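The Bag That Was Supposed to Go Away

Handale banned the thin grey shopping bag last May, and the town has been pleased with itself ever since. I wanted to be pleased too. Then I counted what was hanging behind my pantry door: 48 "reusable" bags, most of them used once.

The heavier bag only pays its way if you keep using it. Dimitz, the grocer on the main street, sells its version for 60 cents and says it's good for years. Maybe so. I've had four split at the handles.
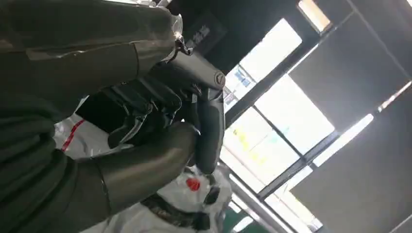 The council's answer is that habits take time. I've heard that about water meters and bike lanes, and sometimes it was even true. But a year is a fair stretch, and the only figure on offer is how many thin bags are no longer handed out. Where's the figure for the thick ones?

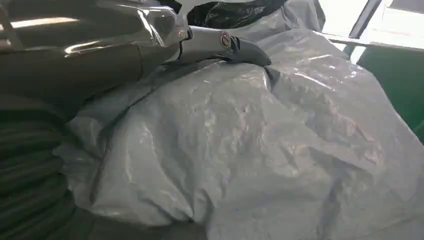 Derese, which collects our kerbside recycling, won't take soft plastic of any kind. Its leaflet tells you to return it to the store, and the store tells you to check the leaflet. A big white plastic bag is still a plastic bag, whatever colour the slogan on it happens to be. Mine go in the garbage, and I suspect yours do too.

Dronov, a packaging firm, is promising a bag made from old bags. I asked what share of it would be old bags and got a brochure with a leaf on the cover. 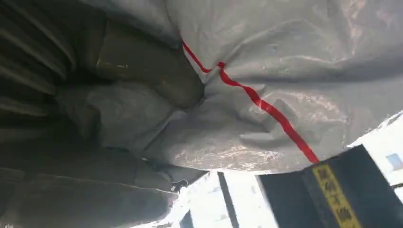

What would change my mind

A count of heavy bags sold, published every quarter. A bin outside Dimitz that somebody empties, and a straight answer on where the contents end up. Until then I'll keep using the canvas one my aunt sewed, which has a hole in it and holds a week's vegetables.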